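December, after supper

Cold again. The porch thermometer was below freezing when I got up and it never climbed much. I drove to Grandstead in the morning to pick up the seed order and the two boxes of jars, and the road past the Endon turnoff was still white on the shaded side. I kept it slow and had the place to myself except for the milk truck.

The bill came to $225, which I had expected, more or less. The onion sets have gone up. I put back one packet of melon seed and then went and got it again. Last year the melons did nothing until late August and then we had more than we could eat, so I'm going to start them 7 days earlier and see if that helps.

Spent the afternoon on the orchard book. I have been putting this off since the leaves came down. The old map was drawn when there were still plums along the north fence, and half the labels on it are for trees that have been firewood for years. I started a clean sheet and went row by row from memory, then walked out before the light went and checked it. I had the two Borbély apples switched. The one by the pump is the early one. I should have known that, having picked up enough wasps off the ground there.

Notes from the walk, so I have them somewhere:

- The pear nearest the gate has a split in the main crotch. It needs a bolt or it needs to come down.
- Deer have been at the young cherries. Wire is fine, but they are reaching over it.
- Mulch is thin on the whole west row.
- Canker on the third apple, low on the trunk, about the size of my palm.

The canker worries me most. I cut it back in spring and painted it and thought that was the end of it. I will look again when there's a dry day, and if it has gone deeper I will take the tree out before it spreads to the rest.

Pruning starts after New Year's as usual. I sharpened the loppers and the small saw and oiled both, and couldn't find the big saw, which I suspect is still in the truck of whoever borrowed it in October. I'm not going to make calls about it until I have looked under the bench properly.

Came in when I couldn't see the tags any longer. Soup from the freezer, the bean one, and the end of the bread. I read the nursery catalog at the table and marked a quince I have no room for. There's a spot past the compost if I move the rain barrel, but the ground stays wet there until May.

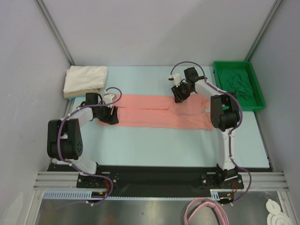
Daniyal Minhas wrote back tonight about the canker, and he thinks I should leave the tree alone until it is fully dormant and then cut well past the brown into clean wood, a good inch at least. He says the paint is no use and may even hold the damp in. He lost two trees the wet year and both of them had been painted. He also asked whether the trunk sits low, with soil banked up against the bark, and now that I think about it, it does. I piled the mulch there myself.

So that is the first job tomorrow if the ground isn't frozen solid – pull everything back from the trunks, all down that row. The pear can wait for the bolt. I need to measure across the split before I order one anyway.

Wrote him a short answer and said I would send grafting wood from the early Borbély if he still wants it. Banked the stove at nine. Wind getting up from the north.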